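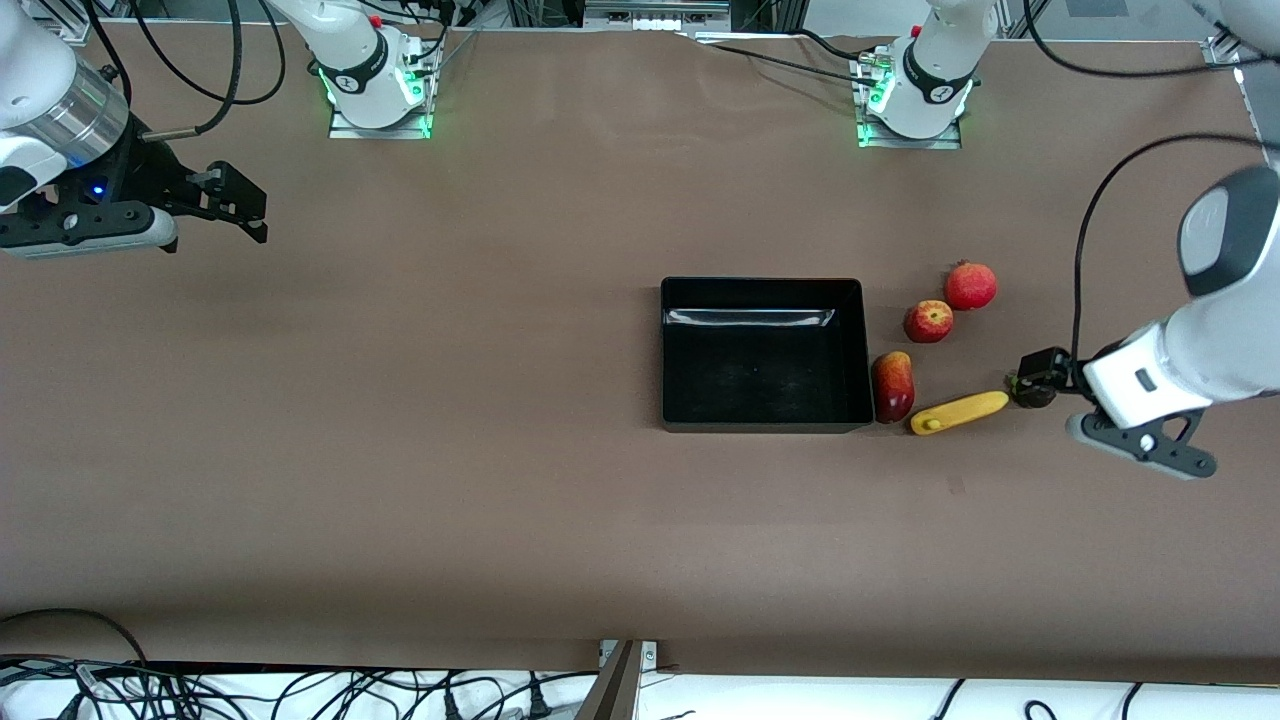

Ports should say what has been left out

Nov 20, 2024

When a studio brings an old role-playing game to a handheld, the store page tells you the price and the file size. It rarely tells you what was changed. I think it should.

I bought Hesinar again in March, having finished it years ago on a television. The new version runs well and the text is easy to read. About ten hours in I noticed that the arena fights had gone. The menu entry was missing too, and the store page made no mention of it. I found the answer in a forum thread with 200 replies, most of them from people who had paid full price and were asking the same thing.

I don't blame Jilier, the studio that did the port. Small teams get old code, a fixed date and a list of things that must work. Some parts won't make it. Noémie Royer, who worked on the port of Prunurlow, wrote last year that her team dropped two minigames and asked the publisher to list them. The publisher put the list on the store page. The game still sold, and reviewers mostly praised the loading times.

A list like that takes an afternoon to write. It should cover missing modes, replaced music, altered difficulty and whether old saves can be moved across. My save in Hesinar had 100 hours on it and I would have liked to know it was staying where it was.

Some publishers worry that a list of cuts will put buyers off. It may put off a few. They can wait for a sale or keep the old disc, and they won't be asking for a refund afterwards.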